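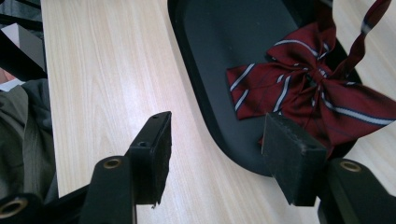
Talks > Autumn > Small things by the door

Good evening, and thank you, Thérèse, for such a kind welcome. I want to begin with mornings, and with all the little things that go missing in them — ties, badges, the other glove. At our house the cure was a tray. You'll notice the striped bow lying in the black one, dark red, with its loops spread out so they don't crease. It has a place, and we look there first. (Pause, ask who has lost a tie this week.)

Then on to coat hooks — allow 20 minutes, with questions.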